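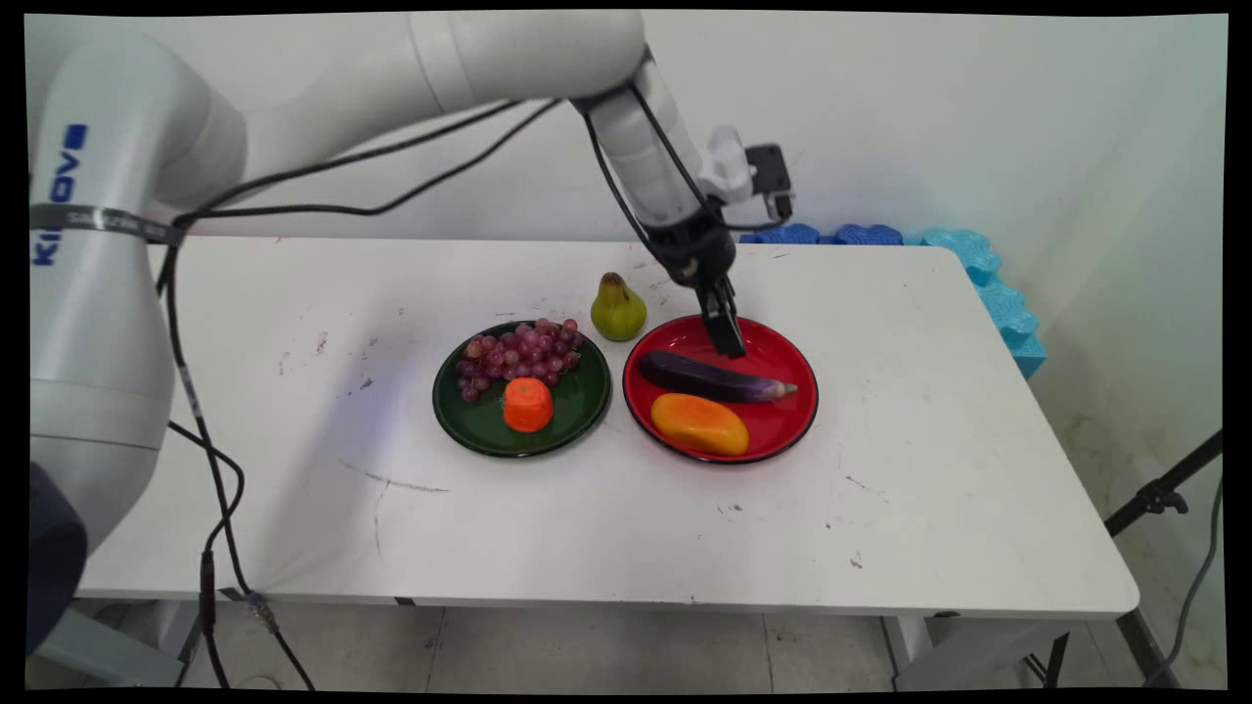 Why Robots Have More Rules Than You Do

You probably have a few rules at home. Shoes off at the door. No football near the window. A robot arm has a great many more, and it never once gets to say "in a minute".

At Pellemum, where people teach robot arms to pick things up and put them down again, the rule book is kept in a ring binder. The binder has 67 pages. Yupin Sombatkul wrote most of them, and she would like it known that she left out the boring bits.

Who are the rules for?

Mostly for the humans. A robot arm doesn't read. It can't feel sorry, either. If it swings round and your head is in the way, it won't think "oops", because it doesn't think anything of the kind. So people have to do the thinking first, before the power goes on.

Rule one: know how far it can reach

Stretch out your arm and turn slowly on the spot. Everything you could touch is inside your reach. A robot has one of these too, and grown-ups call it the "working area". While the arm is moving by itself, you stay out of it. You stay out of it even if you have dropped your favourite pen in there. The pen will wait.

Rule two: find the stop button before you need it

A robot like this should have an emergency stop. It is usually big and red, so that a person in a panic can hit it without reading any instructions. At Pellemum you have to point to it before you are allowed to start. Samran Phromma has worked there for 9 years and still has to point, every morning, like everybody else. He does it with a big sigh.

Rule three: go slowly when people are near

A bump at walking pace is annoying. A bump at bicycle pace is a trip to the nurse. When somebody has to work close to an arm, it is set to a slow speed and kept there. Watching it can be a bit like watching a snail do the washing-up.

Rule four: mind the pinchy bits

The part that grabs things is called a gripper. The one at the top of this page has two fingers, which is eight fewer than most of us, and they close towards each other. Please don't put your own finger between them to see what happens. What happens is that they close.

The elbows can pinch too, and so can any gap between the arm and the table.

Rule five: look after the cables

Cables carry the power and the messages. They need enough slack for the arm to bend, but they mustn't snag on anything or trip anyone up. Someone checks them before work starts, from one end to the other.

Rule six: start with something easy to replace

If you are teaching a robot to pick things up, you don't begin with your gran's best teapot. A pear, a carrot or an aubergine will do nicely.

Rule seven: write it down

When something goes wrong, even something tiny, it goes in the logbook. The log at Pellemum has 657 entries so far. Number 212 says only "grape, under shoe". It was signed by Thongchai Sukprasert, who also wrote number 213, "other shoe".

Do real factories do this?

Yes. There are rules for robots that people all over the world agree on, and they are called standards. One of the best known has the catchy name ISO 10218. It deals with keeping people safe around robots in factories, and it is a good deal longer than Yupin's binder.

Try it yourself

Ask a friend to be the robot. The robot may only move one arm, very slowly, and must freeze the moment you shout "Stop!" Now get it to move an apple from one plate to another, and write down every rule you wish you had made first.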